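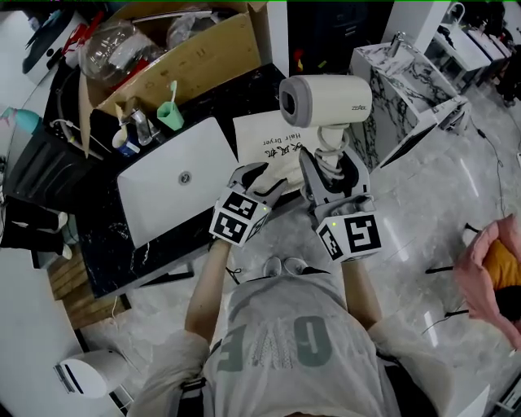

How to put a hair dryer away (and what you can skip)

Posted Sep 26, 2019

I have read a lot of advice on storing hair dryers, most of it trying to sell me a holster. The Hudska one was stuck to my bathroom wall for 8 days before it came down with a strip of paint. You don't need one.

Unplug it first and leave it somewhere clear of the basin until the nozzle is cool. Fallahi's leaflet says 3 minutes. I'd go by touch.

Now the cord. Everyone tells you to wrap it round the handle, and everyone's cord then splits where it goes in. Hold the dryer upright by the handle and let the cord hang. If it's a coiled one it will mostly sort itself out. A straight one wants loose loops, held with a bit of string. Velcro ties are fine too, but I wouldn't pay for them.

Should you keep the box? People get sentimental about boxes. Keep it if you're moving house or still inside the returns period, otherwise flatten it. A dryer that has to be fed back into cardboard every morning ends up living by the tap, next to the toothbrushes, and that's the one place it shouldn't be.

A drawer or a lidded tub away from the water does the job. Trisberg do a tub that costs up to 50 times what an old ice cream one does. Mine still smells faintly of vanilla.

Wipe the counter before you put anything back on it.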